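Clelgate - segmentation and replay tools for two-handed gripper recordings

README, last edited 5/18/25

Hello, and thanks for stopping by! Clelgate is the set of scripts we use at Lornero to turn raw two-handed recordings into something a policy can be trained on. It started out as one long Python file for lining up timestamps, and it has grown a good deal since then (the old file is still in the attic folder, if you like that sort of thing). If you only want to cut episodes and look at them, you can skip straight to Running it.

What it does

Clelgate reads the head camera stream and the two gripper streams, puts them on one clock, and proposes start and end points for each episode. The viewer then lets you nudge those points by hand, which I still recommend doing for anything with a cord in it.
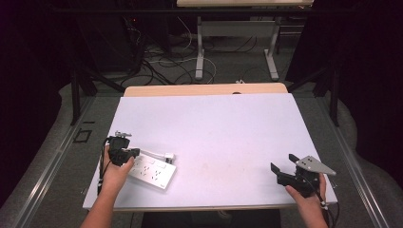

The cutter works from gripper speed and jaw opening together. Speed alone gave us far too many cuts, mostly in the pauses where a person stops to think before reaching again. Left and right are scored separately and merged at the end, so one hand can wait while the other is busy and the episode stays in one piece.

Running it

Install with pip install -e . from the top folder, then:

clelgate align session_dir
clelgate cut session_dir --min-frames 80
clelgate view session_dir

The align step writes a small report next to the recording. Please do read it! A drifting clock is much easier to fix at this point than after training.

What's in the sample set

The sample set, Grarnport, has 1,189 proposed episodes, of which 960 passed review and are listed in keep.txt. The rest are still in the download, and they make good test cases if you are working on the cutter yourself.

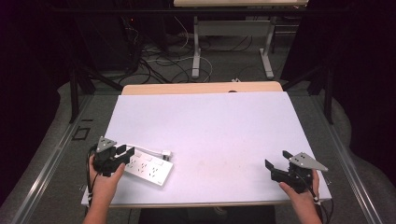
Contact labels are the part of Grarnport I would treat with the most care. They come from jaw opening and a distance estimate, and the estimate gets shaky right before touch. With the left fingertips hovering just above the near corner of a white power strip, close to touching it, a label can flip back and forth for several frames - so we smooth it, and we keep the raw value in contact_raw for anybody who would like to do better.

Known issues

The viewer opens slowly on long sessions. Cords are not tracked at all, only the body they are attached to. Version 2 of the episode format can't be read by the older replay script, so run clelgate convert first if you have files lying around from before the change.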